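Re-engraving the Ondberg parts

Posted by Laine Stankevičius, July

The Zusgate community band owns one set of the Ondberg Suite, and it was photocopied from another set that was itself a photocopy. The second clarinet part has lost most of its staccato dots. The bass clarinet part has gained several. I have spent the winter re-entering the whole thing in Morsy, and these are my notes on layout, mostly so I don't have to work it out again for the next piece.

The finished job is 226 pages of parts plus a full score. Note entry was the easy bit. Layout took twice as long, and most of that went on page turns.

Staff size

Morsy defaults to a 6.5 mm staff for parts. That is fine for a player with a stand to themselves and good lighting. Our hall has neither enough stands nor good lighting, so the clarinets and flutes read two to a part from further back than they should. I set all the wind and brass parts at 7.2 mm. Percussion went to 7.5 mm because they stand, and the page ends up a long way below the eye. The cost is more pages, and more pages means more turns.

I tried 7.8 mm for the horns at Renato Ignacio's request. The third movement then ran to an odd number of pages with two systems stranded on the last one, so he got 7.2 like everyone else.

Page turns

A turn needs a free hand and enough rest to use it. My working rule is two full bars at crotchet = 120, or one bar at anything under 80. If the rest falls near the end of the page, I let the page run short and leave white space at the bottom. Filling the page is a habit from score layout and has no place in a part.

Where no rest exists, the choices are:

- start the movement on a left-hand page, so that the first turn comes two pages later
- print a three-page foldout
- split the turn between desk partners and mark it V.S. for the outside player only

The second clarinets have no rest at all in the finale between figures M and T. I used the foldout. It was tested by Līga Kütt, who reported that the third leaf drooped at the end until she backed it with card.

Multi-bar rests

The old parts printed a rest of 30 bars as a single block, with no cue. Anyone who lost count stayed lost until somebody else came in. I now break any long rest at each rehearsal figure and at every change of tempo or time signature, and put in a small cue for the last two bars. Cues are at 65 per cent of normal size, stems up, transposed for the reader. Morsy will transpose them automatically but does not recalculate the accidentals when the cue crosses a key change. Check each one by hand.

Paper

Ordinary 80 gsm office paper is too light. It shows the reverse side under a stand light and slides off when someone opens the side door. I had one set run at Astska on 120 gsm uncoated off-white, long grain running parallel to the spine. Short grain makes the booklet fight the fold and spring closed. They asked whether I wanted gloss. No.

Sheets are B4 folded, saddle-stapled. A4 is narrower than the concert band parts everyone grew up with, and at 7.2 mm you get only three or four bars to a system in the semiquaver passages.

Proofreading

Proof the parts, not the score. Score proofing will find wrong notes, but it won't find a crescendo that ends in mid-air across a system break. Ratree Wiriya and I read aloud to each other in 10 sessions at her kitchen table, one calling pitches and the other following the old copy. We logged 41 errors in my entry and 17 in the source. Five of the source errors are still under dispute, all of them in the euphonium.

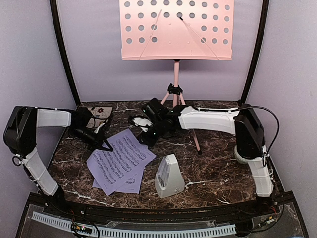

The remaining job is the errata sheet. I'm keeping it as a plain text file with one line per correction, giving part, movement, bar, old reading and new reading, and Rasmus Krūmiņa will mark the conductor's score from it before the first rehearsal. The alto sax parts still need their rehearsal figures moved off the slurs.

Contact: use the form on the About page | © Laine Stankevičius | Back to top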